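Spent most of this week showing a robot arm how to handle paper. Posting some notes in case anyone else is setting up something like it. 1/

We're a small shop called Indmont. The customer wants big sheets picked off a table, held flat while a person marks them up, then moved to a rack. Nothing exotic. The marking stays with the person. Everything else is supposed to be ours.

We tried it by remote control first. Aniela Mazurek sat at the desk with the two joysticks and I stood by the arm with the stop button. She's good at it. A single pick still took her most of a minute, and half the time the sheet folded before the fingers closed.

The trouble with remote is that you can't feel the paper. On the screen it looks flat. Then the fingers touch the table, the arm pushes a little harder than you meant, and you have a crease across the whole sheet.

So we switched to the hand-held gripper. Same kind of fingers as the arm has, on a grip you squeeze, with a camera looking down between them. You do the job yourself, walking around, and the recording is what the arm learns from. 5/

I got the hang of it in an afternoon. Your hand knows when it has hit the table. You slow down without thinking about it, and that slowing down ends up in the recording, where we want it. 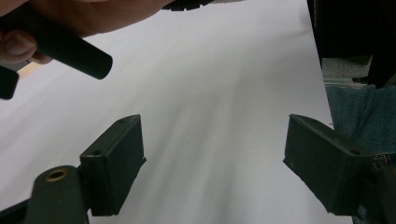 What the gripper sees: fingers open over a sheet, someone's hand in the corner with what's probably a marker.

White paper is hard for the software. There's very little on it to lock on to. The gray shading where a sheet bows up is about all you get, and it changes every time somebody leans over the table. 7/

We thought about printing a light grid on the sheets for training. Eugeniusz Grabowska talked us out of it. His point was that the customer's sheets won't have a grid, so the arm would learn to need one. He was right and we'd have lost a week.

What helped more was bending the paper on purpose. Curled edges, a rolled end, a sheet that's been folded and opened again. If every recording starts with a nice flat sheet, the arm has no idea what to do with any other kind.

Count so far, for the people who asked: 1729 recordings, of which 1672 are good enough to train on. The rest are me dropping the sheet early or forgetting to press the button at the end. 10/

The first model was trained on 1000 of the good ones. It could pick up a sheet by the near edge. It could not pick one up by the corner, because we had hardly recorded any corners. That one is on us. We've been doing corners since.

Somebody asked why we leave people's hands in the recordings. In the real job there will be a person marking the sheet, and their hands will be over it a lot. The arm has to see hands and wait. If we cleared everyone away first it would never learn to wait.

Waiting is harder to teach than grabbing. You have to hold the gripper open and still for several seconds and then move once the other person lifts their hand away. My arm shakes by the end of a long session. The shake goes in the recording too. 13/

Practical things. Check that the fingers close evenly before you start. Do a few picks slowly and watch them back before recording a full set. I skipped that once and recorded a morning with one finger loose. All of it went in the trash.

Change who holds the gripper. Aniela comes in low and slides under the edge. I come down from above and pinch. The model trained on only my recordings did badly on anything lying tight to the table. Mixed together it does better, though it sometimes starts one way and finishes the other.

We haven't thrown out the remote control. It's still how we fix mistakes. When the arm gets stuck, Aniela takes over from the desk, finishes the pick, and we save that piece as a correction. A few of those seem to help more than another pile of clean runs. 16/

Next is the rack. Lining up a floppy sheet with a slot is a different problem and I expect it to go badly for a while. The customer would like it working by June.

Replies are open if you've done this with cloth or plastic film. I'd like to know what finger pads you used. 18/18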